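Robots that fold shirts get a rulebook, and it has opinions about socks

CERNIA — It took 70 pages, but the people who teach robots to handle laundry have finally agreed on what counts as a folded T-shirt.

The Cernia Handling Code, released Thursday, March 17, 2022, is a voluntary set of rules for companies and labs that put robot arms to work on clothes, towels and other things that refuse to hold still. It covers how hard a gripper may pinch, how often the fingers get wiped down, and when an operator must step in and when she should sit on her hands. It also defines "folded," a matter that ate up most of November and, by several accounts, at least one friendship.

"You'd have thought we were drafting a peace treaty," said Mabli Craddock, who edited the code and has the tired cheer of a person who has read 1,931 public comments about fabric. "One writer wanted us to define 'sleeve.' We did define it, in the end. It's on page nine."

The comments arrived over the winter from laundries, university labs, clothing sorters and a retired tailor who objected to the whole business and then sent four more letters with helpful suggestions. Craddock said she used most of them.

The trouble the code sets out to fix is an old one by the standards of a young trade. Everybody's robot folds beautifully in the demo. The demo shirt tends to be new, pressed and laid out flat by a human, and the failed tries tend to stay on somebody's hard drive. A buyer who brings in a bag of ordinary wash finds that cloth bunches and twists, hides its own corners and generally behaves like cloth.
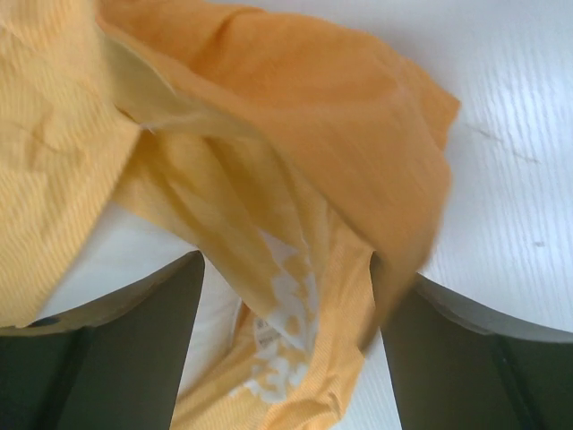
A ribbed, printed fabric item between the fingers of a robot gripper, seen from the robot's wrist.

Under the new rules, any published success rate has to count every attempt, including the ones that end with the garment on the floor. Test items must start out crumpled. Video has to run at normal speed or say that it doesn't, in letters large enough to read on a phone. If a person touches the cloth partway through, the attempt is marked "assisted," a word that several marketing departments fought with real spirit.

Grip gets a chapter of its own. The arm must start with the lightest hold that will lift the item and work up from there, and it has to let go if the fabric snags. Stretch knits and ribbed fabrics are checked for pulled threads after every session. Prints and labels are to be kept clear of the finger pads where the robot can manage it, and noted in the log where it can't.

Operators come in for some housekeeping too. Work surfaces are wiped before the first run. Gripper fingers are checked for burrs and grit at the start of each shift. No one reaches in to straighten a hem while the arm is powered, a rule that Craddock said was written in response to "everyone, constantly."

Two firms have signed on so far. Lokon, which sells folding cells to hotel laundries, said it would follow the code in full by the end of the year. Tudow, which sorts secondhand clothing, said it would follow all of it except Appendix C.

Appendix C is the one about socks. It asks that pairs be matched before they are counted as finished, and Tudow's position is that a sock is finished when it reaches the sock bin. The company's written objection runs to six pages and includes a diagram.

Pumphrey, the largest holdout, said in a statement that it "welcomes the conversation around textile handling" and would be publishing its own standard. A spokeswoman declined to say whether Pumphrey's version would require failed attempts to be counted. Asked a second time, she said the company was very excited about its spring product line.

The code carries no penalties. A firm that breaks it loses the right to print a small folded-shirt emblem on its brochures, and the emblem, Craddock conceded, is not yet drawn. The first design looked like an envelope. The second looked like a different envelope.

A review is set for two years from now, when the drafters expect to take up fitted sheets. The current text gives the subject about half a page, most of it a request for patience. Craddock said she hopes to have handed the job to someone else by then.

The code is free to download from the Cernia website. Comments are closed, though the tailor has already written in.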